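How to oil a maple board so the finish stays even

Posted 04/12/2020 by Florêncio Bragança

I make and repair small boards in my shop in Nundton, and the question I receive most is why the oil looks good in the first week and then becomes gray and rough. Usually the oil is fine. The problem is in the sanding, or in the patience. I write here the method I use, and I hope it can be useful for you also.

What you need

Food-safe mineral oil, a bottle of 75 ml is plenty for one board
Sandpaper in 120, 180 and 240 grit
Clean cotton rags without lint
A spray bottle with water
Beeswax, if you want it

Step 1. Clean the board

Wash with warm water and a little dish soap, then rinse and dry with a towel. Stand the board on its edge so the air can reach both faces, and leave it until the next day. If you put it flat on the counter, one side dries faster and the board can bend. I lost a nice piece this way, made for a customer in Kukow, and I had to plane it again.

Step 2. Sand with the grain

Start with 120 only if there are deep knife marks. If not, begin with 180. Always follow the direction of the grain, with long strokes and light pressure, and use a sanding block for the flat part. Go slowly over the glue lines between the planks. Maple planks from different trees don't have the same hardness, and if you press too much you will make a small step which your finger can feel. 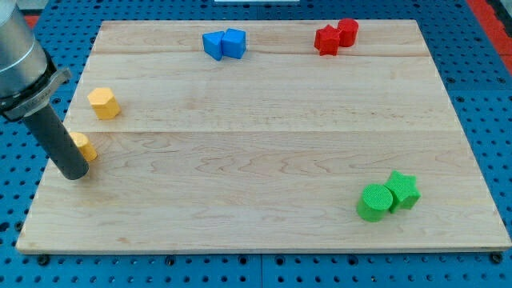 Pale maple with visible seams between the planks.

The difference of tone from one plank to the next is natural, so please don't try to sand it away. Oil will make it a little stronger at first.

Step 3. Raise the grain

This is the step most people forget. Spray a little water over the whole surface and let it dry completely. The small fibers will stand up and the board will feel rough again. Sand very lightly with 240, wipe away the dust, and repeat one more time. After this, washing will not make the surface so rough.

Step 4. First coat of oil

Pour a small quantity in the center and spread it with a rag to the edges. Do the second face and the sides. The end grain drinks much more than the face, so give it oil two or three times, until it stops taking it. Wait 17 minutes (my old kitchen timer stays on this number and I got used to it) and then remove all the oil that is still on the surface.

Step 5. More coats

Leave the board overnight and repeat. For a new board I do four coats, one each evening. For an old board two can be enough. If you want wax, melt one part of beeswax in four parts of oil over hot water, let it cool, and rub a thin layer after the last coat.

How often to repeat

In my house I do it each month in winter, when the heating is on, and less in summer. Put a drop of water on the wood. If it goes in quickly, the board needs oil.

Please don't use olive oil or sunflower oil, they become sticky and smell bad after some time. And never put the board in the dishwasher.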